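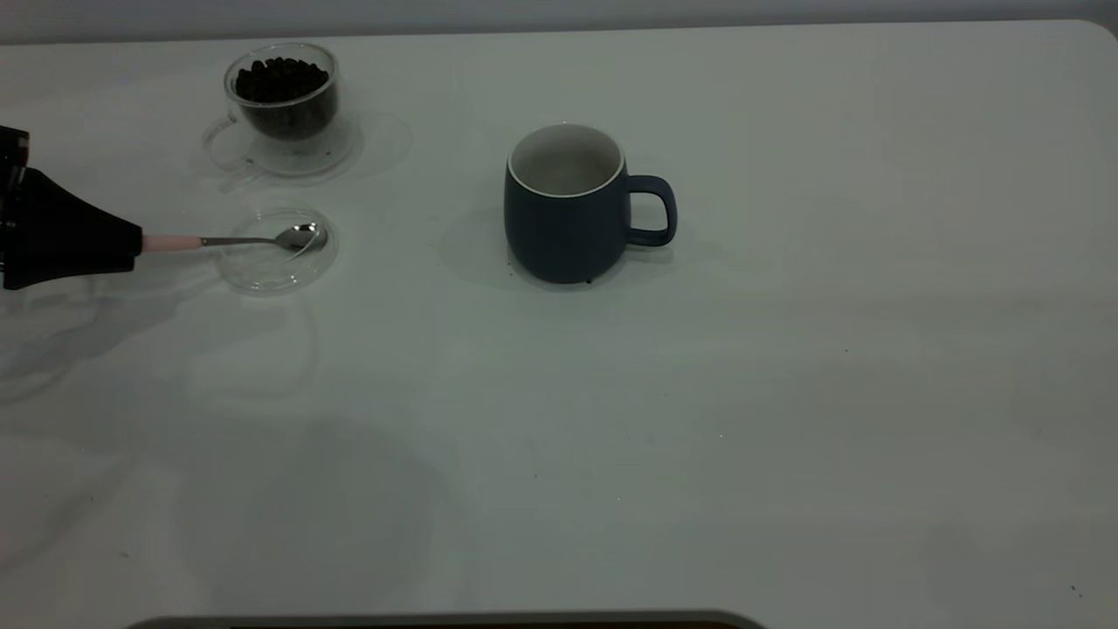 Dark roast in the glass cup, pink spoon, and my favorite navy mug.

So I've finally cleared out the coffee shelf, and wow, was it overdue! I had a bag of Valentini beans shoved behind the oatmeal since April (still smelled great, thank goodness) and two glass cups I'd completely forgotten I owned. The white table is now officially coffee territory.
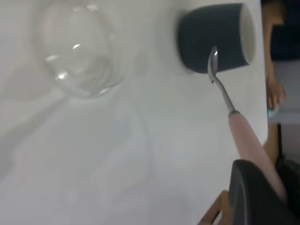 I'm picky about spoons, by the way. A little teaspoon with a chunky handle is so much nicer for scooping than the big plastic scoop that came with my Temow grinder. Four spoonfuls makes a mug the way I like it, which my family calls "tar."

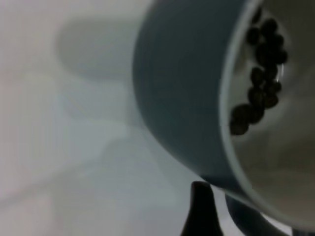

I love a mug that's white on the inside, too, just because dark beans look so pretty against it. Next up is the tea drawer, and I'm scared of it. There's a tin from Flengate in there that won't even open anymore.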